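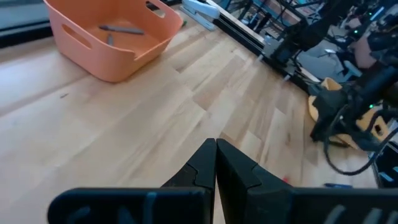
Tabletop of light butcher-block strips

Skandorlow Clinic

The Skandorlow Clinic is a primary care practice in the town of Skandorlow. Day-to-day care is given mainly by nurse practitioners, with a supervising physician available by telephone and on site two days a week. The clinic is best known for the Staltent schedule, a method of planning return visits for patients with long-term illness, which was worked out there and later taken up by a second practice at Paiva.

Background

Before the clinic opened, residents of Skandorlow traveled 59 miles to the nearest doctor's office. A public health nurse held blood pressure and vaccination sessions in the town hall, but she could not prescribe, and patients with diabetes or heart failure were often seen only after a hospital stay.

Meinrad Thaler, a family nurse practitioner who had worked in emergency care, proposed a permanent practice after covering the vaccination sessions for one winter. The county leased him the ground floor of a former bank. The vault was kept and is used as the supply room. The practice opened in April with two exam rooms, one nurse practitioner, one medical assistant and a receptionist. It had 146 registered patients at the end of its first month.

Staffing and scope

Nurse practitioners at the clinic take histories, perform exams, order laboratory tests and imaging, prescribe, and refer to specialists. They work under a written collaborative agreement with the supervising physician. The agreement lists the drugs that need a second signature and the conditions that must be discussed by the end of the working day, among them new chest pain, unexplained weight loss and any fever in an infant under three months.

The clinic does not deliver babies, set displaced fractures or give general anesthesia. Minor procedures include suturing, joint injection, skin biopsy and removal of ingrown toenails. Laboratory samples are collected at noon by courier. Tests done on site are limited to blood glucose, hemoglobin A1c, urine dipstick, pregnancy, rapid strep and clotting time.

Roswitha Bühler joined as the second nurse practitioner and took over the care of patients on blood thinners. She later became clinical lead -- the post had not existed before -- and wrote most of the clinic's standing orders.
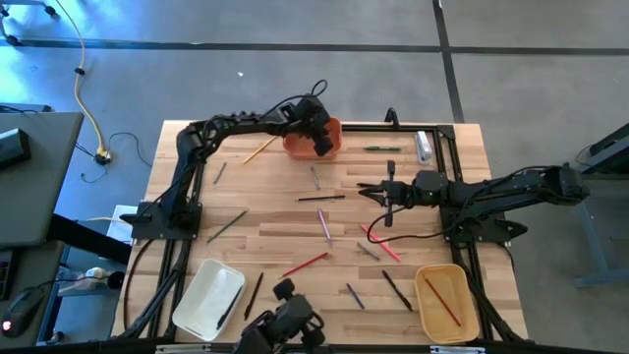
Pens, pencils and three plastic bins on a wooden tabletop

The Staltent schedule

The Staltent schedule sorts patients with chronic illness by how soon they should be seen again. The interval is set at the end of each visit by the clinician, using a one-page form. Four items are scored: change in treatment at this visit, distance from target (for example, blood pressure or A1c), number of regular medicines, and unplanned care since the last visit. The total gives one of five intervals, from one week to six months.

Three rules apply to every patient on the schedule:

1. A patient who starts or stops a blood thinner, insulin or a water pill is seen within two weeks, whatever the total.

2. A clinician may shorten the interval without comment. Lengthening it requires a written note.

3. A missed visit is followed by a telephone call on the next working day. After two unanswered calls a letter is sent, and the file is passed to the clinical lead.

The form was first kept on paper in a card drawer arranged by week. When the clinic changed to the Petis record system the score became part of the visit note, and the card drawer was given up after a year of double entry. Some differences remain between the paper and electronic versions. The Petis screen counts skin creams and eye drops as regular medicines and the paper form did not, so totals from the two periods cannot be compared directly.

Use at Paiva

The practice at Paiva adopted the schedule in August 2020. It made two changes. The shortest interval was replaced with a telephone visit for patients who could measure their own blood pressure at home, and kidney function was added to the list of targets. Skandorlow accepted the second change but kept in-person visits for the one-week group.

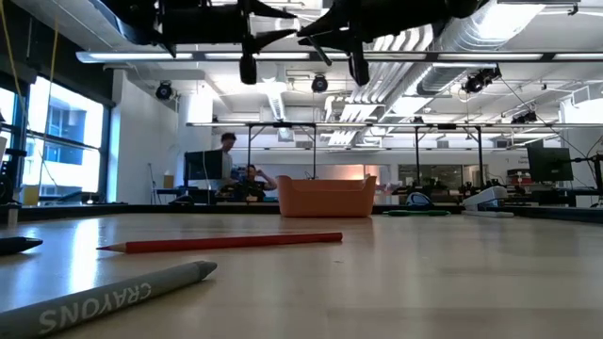 Patient population

The clinic had more than 4000 patients on its register at the last published count. The population is older than that of the county as a whole, and the most common reasons for a scheduled visit are high blood pressure, type 2 diabetes, chronic lung disease and back pain. Seasonal farm workers are seen without registration and are not included in the register.

Walk-in hours are held each morning. In the flu season the clinic sees up to 100 people in a day, and scheduled visits for stable patients are moved to the afternoon. Patients in the one-week and two-week groups keep their original times.

Training

Nurse practitioner students are placed at the clinic for one term, two at a time. A student spends the first two weeks observing and the next four seeing patients jointly with a preceptor, after which the student sees patients alone and presents each case before the patient leaves. Charts written by students are signed the same day.

Preceptors use a short written form for feedback, covering history, exam, reasoning and plan. Grades are given by the school and not by the clinic. Thaler has argued in staff papers that placements of less than one term are of little use in chronic care, as the student does not meet

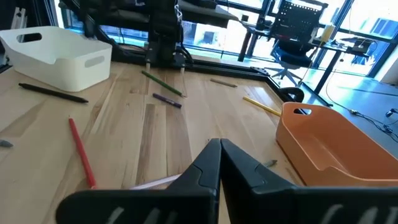
the same patient twice. Two schools have since lengthened their placements. A third ended its arrangement with the clinic, giving travel time as the reason.

Criticism

The schedule has been faulted on two points. The first is that the scoring gives equal weight to items of unequal importance: a patient with one unplanned visit for a sprained ankle scores the same as one with an unplanned visit for heart failure. Bühler has acknowledged this and advises staff to shorten or lengthen the interval by judgment. The second is that the schedule has never been tested against ordinary booking. Hospital admissions among Skandorlow patients were recorded from the first year, but no control group was kept.

See also: Collaborative agreement; Standing orders; Recall systems in primary care

Categories: Primary care clinics | Nurse practitioner practices | Chronic disease management

Comments (3)

dlk_rn
The article says the supervising physician is on site two days a week. It was one day when I did my placement. Is there a date for the change?

Harrow Creek
Rule 2 is worded wrong. Shortening also needs a note if the patient is already in the two-week group. It's on the back of the form.

marnie t.
Does anyone have a copy of the paper version? We don't use Petis and would like to try the scoring with our diabetes patients.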